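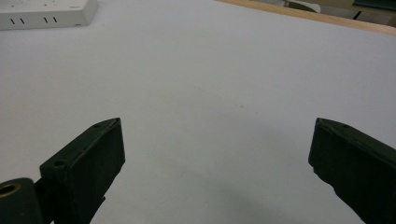 The new white table, with the light wood edge I fell for in the store

So we have a table! A big, broad, smooth, very white table, and I have been walking past it all week just to put my hand flat on it like a weirdo.

If you've been reading for a while you'll remember the old one. It came with us from the apartment on Seswood, it was dark brown, it had a wobble that moved from leg to leg depending on the weather, and at some point I put a hot casserole on it and made a ring that I then spent years hiding with a fruit bowl. The fruit bowl was always in the same place. People who came over regularly must have wondered why I was so particular about where the bananas lived.

I wasn't really planning to replace it this year. I was planning to paint it. I had the sandpaper and everything (three different grits, I'm very thorough at the buying-supplies stage) and it was all sitting in a bag by the back door from January until the middle of March. Then I went with Violeta to look at lamps and you can guess the rest.

The first white table I liked that day was $776. I stood there doing that thing where you try to divide the price by how many years you'll own it until it sounds like nothing. Violeta let me get as far as "but if we have it until we retire" and then steered me by the elbow to the parking lot. We got tacos. I thought about the table the whole time.

The one I ended up with is from Bustos, the secondhand place out past the Duvumgate exit, and it was marked down because it had been a display piece in some office and they'd lost the hardware. Thirty-three dollars off for a bag of missing bolts! I bought the bolts at the hardware store for less than the tacos. It wasn't dirt cheap even so, but it was a long way under the first one, and I like it better. The first one was white all the way over and a bit like a refrigerator lying down. Mine has the strip of light wood along the edge, and that's the whole thing for me, that strip. It stops the white from looking like a dentist's office. It also happens to be close to the color of the floor in there, which I'd love to say I checked beforehand.

Getting it home was a production. Violeta's brother-in-law has a van, and the van has a bike rack bolted inside it that he forgot to mention, so the top went in at a slant with a comforter around it and I rode in the back holding one corner. I held it with both arms for the entire drive. My shoulder was sore for two days and I complained to everybody.

Then the room. I'd decided we would just swap one table for the other, quick afternoon job, but once the old one was out you could see what had been living under it, and that turned into washing the baseboards, and washing the baseboards turned into me on the floor at ten at night with an old toothbrush and a podcast. Do your baseboards, friends. Or don't, and never move your furniture. I can recommend both.

A few of you asked on the last post whether a white top is a nightmare to keep clean. Here is where I am so far, and please remember I've had it a very short time and am still in the honeymoon phase.

Crumbs show, yes. Every crumb. But on the brown table they were there too and I just didn't know, and then I'd put my sleeve in jam. I think I prefer knowing. I wipe it with a damp cloth and a drop of dish soap after breakfast, dry it with whatever towel is closest, and that's all I've done.

Coffee comes off if you get to it. Turmeric I have not tested and will not be testing. There's a curry rule now, which is that curry happens on a tray.

Pen is the one I was really scared of, what with the homework situation. So far we've had one ballpoint line, short, blue, and it came off with rubbing alcohol on a cotton ball and a lot of held breath. I tried it on the underside first. Ask at the store what your own top is made of before you go pouring things on it, though, because mine didn't get a vote and I may just have been lucky.

The wood strip I'm babying. Water sitting on the edge worries me more than anything on the white part, so glasses go toward the middle. I've said "toward the middle" so many times that my daughter now says it back to me about unrelated things. Shoes. The cat.

My neighbor Iveta Procházka came by to inspect (she called it that) and ran her thumb along the edge and said it needed oil. Then she went home and came back with a jar of something with no label on it. I haven't used it yet. It smells wonderful, kind of like oranges, and I'm going to find out what it is before it goes anywhere near my table, but I've been opening the lid to sniff it.

What I didn't expect is how much I'd want to use the table for things that aren't dinner. The light bounces off it in the mornings and the whole corner feels bigger. I cut out a dress pattern on it without once crawling around on the floor, and for someone with my knees that's practically a vacation. I sorted the entire button tin on it. I did our taxes on it and I didn't even cry! Sewing pins do roll, being so smooth, so I use a saucer.

I've also been told I need to decide about placemats. I have the old woven ones in dark green and I have a stack of linen ones my aunt Zulema sent that are more of an oatmeal color. The green looks sharp against all that white, and the oatmeal goes with the wood. I've been switching them every couple of days, and nobody in this house has an opinion, or they have one and are afraid to share it.

The chairs are a separate problem. They went with the old table and they do not go with this one, at all, and they're the kind of brown that makes the white look a little embarrassed for them. Which brings me back to that bag by the back door with all the sandpaper in it. I might do one chair and see how I feel. If anyone has painted spindle-back chairs and lived to tell about it, leave me a comment and tell me whether you used a brush or a sprayer, and how long before you could sit on them in good pants.

Oh, and the old table went to Violeta's garage. She's potting tomatoes on it. I gave her the fruit bowl too.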